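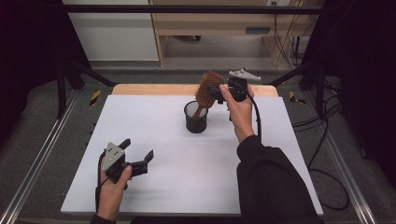
Shalini Nigam wrote:

> I would drop the hairbrush-into-cup task from the July set. We have
> 1469 episodes of it already and the policy still releases too early
> on the evaluation arm. More of the same won't fix that. Either the
> start positions are too narrow or the release is labeled wrong, and
> I'd want to know which before anyone at Zatelstead spends another
> afternoon on it.
>
> Also, are we still splitting episodes at gripper close? The Toprak
> loader assumes we are.

Replying to both points, and to the off-list question about calibration.

I went through the release labels first. The labeler marks release at the first sample where jaw opening passes a fixed threshold. That threshold was set on the marker pens. A brush handle is wider and tapers, so the jaws are already open past the threshold while they are still closed on it. In 1110 of the 1469 episodes the release label lands before the handle is inside the rim of the cup. The policy is doing what the labels tell it to do.

I have a patch that uses the change in opening relative to the held width, averaged over a short window. On the 72 episodes I labeled by hand it agrees with me in all but three, and those three are regrasps. The patch is on the Kurkport branch. Please don't merge it until the regrasp case is handled, or we will get two releases per episode and the splitter will cut them in half.

Start positions are a separate problem and I agree with Shalini there. Most episodes begin with the cup near the middle of the board and the brush to the right of it. The left hand does almost nothing. If we record more, I would ask for:

- cup anywhere on the white board, including the near corners
- brush head pointing away, toward the operator, and sideways
- half the episodes picked up with the left gripper
- grasp height varied along the handle, from just under the head to near the end 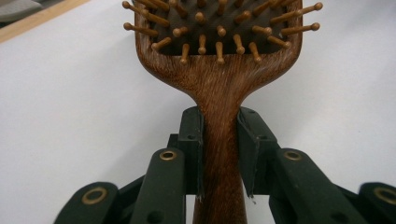
Manipulation Data Group, Pelometti Lab

The last item matters more than it looks. With a grasp just below the flare, the head takes up a large part of the wrist view and the background is mostly plain white board. The wrist camera then has little to say about where the cup is, and the policy has to get that from the head camera. With a lower grasp the view changes a good deal. We should have both in the set, tagged, so that we can train with and without the high grasps and compare.

On splitting: yes, still at gripper close, with half a second of padding before it. The Toprak loader is correct for everything recorded after the change. Older files have no padding and need the --legacy flag. I will add that to the readme.

On calibration: the wrist camera offsets are checked at the start of each session and again after any jaw swap. If the second check is missing from the session log, treat the session as uncalibrated and leave it out of training. It can still be used for testing the labeler, which reads only jaw opening.

What I propose is to relabel the existing episodes with the patched labeler, retrain with no new data, and run the usual evaluation. If early release goes away, we record the wider start positions and cap the task at 3000 episodes. If it doesn't, the labels were only part of it and I will look at the time offset between the jaw encoder and the video next.

Shalini, could you send me the list of evaluation runs you counted as early release? I only have the totals, and I need the run numbers to line them up against the logs.

Josefina Valdebenito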